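Companion Animal Nutrition, handout 6
Reading a dog food label + working out a daily portion
Rev. 27/12/2020

Bring a calculator. Bring a bag or can from home too, or a phone photo of the back panel if you don't want to haul 30 lb of kibble up the stairs.

Left over from last time

Water. Still the nutrient people forget. A dog on dry food drinks a lot more than a dog on canned, same total need. Don't panic when an owner says the new dog "barely drinks", ask what it eats first.

1. What's on the bag

Product name, net weight, guaranteed analysis, ingredient list, feeding directions, adequacy statement, calorie statement, who makes it. Skip the front. The front is ads.

Adequacy statement = the small line that says complete and balanced, and for which life stage. Growth, maintenance, all life stages. If it says "intermittent or supplemental feeding only" it's not a full diet. Owners miss this all the time with toppers and broths.

Large breed puppies: look for the wording about growth of large size dogs. Calcium is the reason. More on this in handout 8.

2. Ingredient list

Order is by weight, as it went into the mix, water included. So fresh chicken first on the list does not mean mostly chicken in the finished kibble. Chicken meal is already dry, can sit lower down and still bring more protein.

Watch for splitting: peas, pea starch, pea fiber listed apart. Add them up in your head and they may pass the meat.

By-products: organ meat mostly. Not a dirty word. Liver is a by-product, dogs love it.

The list tells you what, not how good. Can't judge quality from it. This comes up on the test every year.

3. Guaranteed analysis

Minimum protein, minimum fat, maximum fiber, maximum moisture. Mins and maxes, so not the real values. The real fat number can be a good bit higher than the minimum. Matters for a dog with a pancreatitis history, call the company and ask for typical analysis.

4. Dry matter

You can't compare can to bag as printed. Too much water in the can. Take the water out first:

dry matter % = 100 minus moisture %
nutrient on dry matter = nutrient as printed / dry matter %, times 100

Worked in class, two made-up labels we use all term:

Gustum dry: protein 27, moisture 10. Dry matter 90. 27 / 90 = 30% protein.
Lenano canned: protein 9, moisture 78. Dry matter 22. 9 / 22 = 41% protein, rounded.

So the can that looked weak has more protein per unit of dry food. Most people get this backwards the first time, thats fine.

Do Javard at home: protein 11, moisture 75. Show the steps.

5. Calories

Printed as kcal per kg and usually per cup or can. Use these for portions, not the feeding chart. Charts are a starting point and tend to run high for neutered indoor dogs.

Resting need: 70 x (body weight in kg to the power 0.75)
Daily need: resting x factor

Factors we use: neutered adult 1.6, intact adult 1.8, weight loss 1.0 on the target weight. Pups are higher, see table in the book.

Dog at 7 kg. 7 to the 0.75 is 4.3. Times 70 = 301, call it 300. Neutered adult, so 300 x 1.6 = 480 kcal a day. Food at 400 kcal per cup gives 1.2 cups. Split in two meals.

Weigh the food. Cups are sloppy, one person's cup is another person's cup and a half. Kitchen scale, grams, done.

6. Treats

Ten percent of daily calories, tops. For the dog above thats 48 kcal. One big dental chew can eat up the whole thing. Ask about chews, table scraps, peanut butter for pills, and what the neighbor gives over the fence. Owners don't count those unless asked.

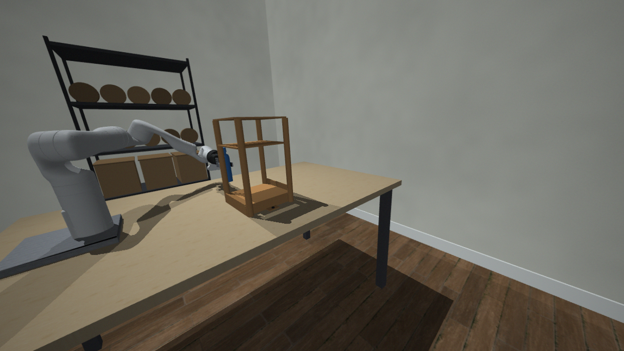

Fig. 1. Robot arm at a wooden shelf frame, small blue object in the gripper (simulated).

7. Switching foods

Go over seven days. Quarter new, half, three quarters, all new, a couple days at each step. Slower for dogs with touchy guts. Soft stool on day two, hold at that step, don't jump back and forth. Vomiting or blood, stop and see the vet.

8. Storage

Keep it in the bag it came in, rolled down, inside a bin if you want a bin. You need the lot number if theres a recall. Cool and dry. Opened cans in the fridge, covered, check the can for how many days.

For next class

Javard problem above.
Portion for a neutered adult at 11 kg, food at 355 kcal per cup. Cups and treat allowance.
Read Issahaku course reader, pages 55 to 71. Skip the box on raw diets, we do that in May.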